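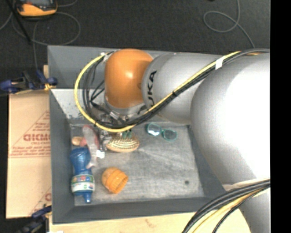

*Orange joint, yellow cable, gray bin.*

I caught up with the head groundskeeper at Jornholm on Tuesday, June 18, 2024, and I'd barely said hello before I got told off for walking on the wrong bit of grass. Fair enough! It had been seeded the night before. We moved over to the bench by the south goal and stayed there for most of the afternoon, with one break when the sprinklers came on early.

If you follow the club you know the field has been a talking point all spring. Two home games got moved, the under-16s lost their slot completely, and there was that goal against Ponce where the ball hit a divot and hopped clean over our keeper's foot. I asked about that one first, figuring I might as well get it over with.

"I was standing right behind it," the groundskeeper told me. "I knew that patch. I'd been out there at halftime with a fork, trying to get it flat, and the ref waved me off because the teams were coming out. So I watched it happen. I didn't sleep much that night."

It's a job I'd never thought hard about, I'll admit. I played here for 4 seasons (badly, mostly at left back) and I never once asked who painted the lines. So I wanted to know what a normal week looks like when there's a game on Saturday.

"There isn't a normal week. If it's dry, I'm watering before sunup. If it's wet, I'm walking around with a spiker praying. Monday is always repairs. You go out with a bucket of sand and seed and you do every hole by hand, and a game leaves a lot of holes. Defenders are the worst. They slide for everything."

I kept quiet about my own sliding.

The trouble this year goes back to December, when the drain under the north end backed up. By the time the water cleared, the roots in that penalty area had rotted. The club laid new turf, a variety called Bilex that was supposed to knit together quickly, and then we had weeks of cold and it just sat there like a rug. Players were kicking up whole squares of it in warmups.

"People blamed the turf and I don't think that's fair," the groundskeeper said. "Bilex is fine stuff. It wanted warmer soil than we had. I asked for two more weeks and I got one, and I understand why, there was a cup game and tickets were already sold. But grass doesn't read the schedule."

That cup game, by the way, drew 3,728, the best crowd we've had since I started writing these up. I was one of them, and what I remember is the noise when the second goal went in. What the groundskeeper remembers is the far post.

"Everybody ran to that corner to celebrate. Everybody! The subs, the coaches. On the softest part of the whole field. I was happy we scored, sure. I was also doing math on how much seed I had left."

We talked a while about Ero, the new mower, which is named after a barn cat that used to sleep on the old one. It has a wider cut and it's quieter, and it has taken roughly 10 minutes off each pass of the field — time that goes straight into edging, apparently. I got to sit on it. I did not get to drive it. I asked twice.

What surprised me was how closely the players and the ground crew talk these days. When I was playing, you saw the mower and you saw the guy on it and that was that. Now the coach sends over the training plan on Sunday night so the goalmouths can get a rest during the week, and the keepers do their handling drills out on the wing where the grass is thickest.

"The keepers got it right away," I heard. "They're the ones diving on it. The strikers, I'm still working on. They want to shoot at a real goal, and I get it, but they've got portable ones. Use those. Drag them around. I'll even help you carry them."

So will the north end be ready for the first preseason game? I got a long look across the field before I got an answer.

"It's rooted. I pulled at it this morning and it pulled back. If we get a decent July and people stay off it, you could play on it and not notice anything. And that'd suit me great. If the only thing folks talk about on the way out is the score, I've had a good day."

Right about then a couple of kids hopped the fence by the scoreboard with a ball, heading straight for the penalty spot, and the interview was over. I've never seen anybody get up off a bench that fast.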